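Automation at the Tiltcombe packing house

The Tiltcombe packing house is a fruit grading and gift-box packing site operated by Disitwood, a produce wholesaler. It employs 147 people in the regular season and 261 in December, when most of the year's gift boxes are shipped. The site is known mainly for its gradual move from hand packing to robot-assisted packing, and for the written agreement that governs how jobs change when a machine is brought in.

Background

Until the change, all gift boxes at Tiltcombe were filled by hand. Packers stood at long benches and picked from trays of loose fruit, turning each piece to check for bruises before placing it in a paper cup inside the box. Shifts lasted eight hours with two breaks. Wrist and shoulder complaints were the most common reason for a request to move to other work, and the company had trouble filling the night shift.

Sizing and washing had been mechanical for many years. Those lines handle one kind of fruit at a time and need little attention. Mixed boxes were harder to automate, as a single box can hold large fruit, small citrus, and fruit sold on the stem with its leaves.

Equipment

The packing cells use a single robot arm with a two-finger gripper, controlled by software called Jornska. An operator sets the box recipe on a screen and watches the first boxes of each run. When the software cannot decide how to pick up a piece, it stops and asks the operator to choose a grip. New kinds of fruit are tried out on a test bench before they are added to a recipe.

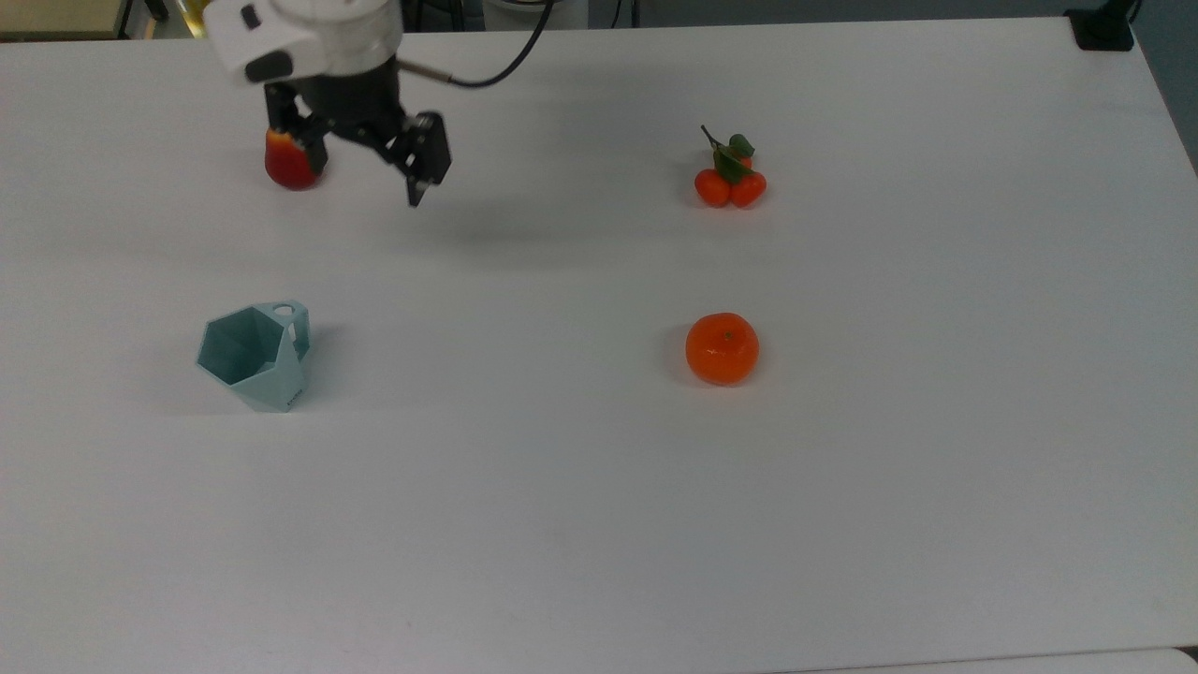 Gripper open beside a round red fruit, with a mandarin and a leafy cluster of small orange fruits farther across the table.

Fruit on the stem has been the slowest to bring in. Leaves can hide part of the fruit from the camera, and a twig may catch on the edge of the box. Stemmed fruit is still placed by hand at Tiltcombe, after the robot has filled the rest of the box.

Changes in jobs

Thirty-five bench positions were closed when the cells opened. Under the agreement, no one holding a permanent position could be let go as a direct result, and those affected were offered work as cell operators, in quality checking, or in the loading area. Most took one of the first two. Seasonal hiring fell, and this has been the main point of dispute, as seasonal workers were not covered.

Cell operators are paid at a higher grade than bench packers. The work is lighter on the arms but calls for steady attention to the screen, and some operators have said that they miss talking with others at the bench. Operators now trade places with quality checkers every two hours.

Rasha Dabbas, a former bench packer, wrote the first training guide for operators. It is built around handling faults: bruised fruit, dropped fruit, stalled runs, and boxes that must be pulled and redone. Training takes 35 hours, all on paid time.

Response

In a report for the Mwakalinga Institute, labor researcher Zaid Darwish described the agreement as clear on permanent staff and weak on everyone else. He also found that bruise checks had become less consistent in the early months, when fruit was no longer turned by hand. The company later added a checking station ahead of the cells.

Last updated Wednesday, July 29, 2026

Comments (3)

benchfour: The grade increase only came in after the first season. Article should say so.

M. in Loading: Good to see the seasonal crew mentioned. A lot of them had come back every December for years.

pearl_k: Does the checking station use packers or a camera? Couldn't tell from the text.

Related articles

Fruit grading
Job rotation
Robot grippers
Seasonal labor in food packing
Disitwood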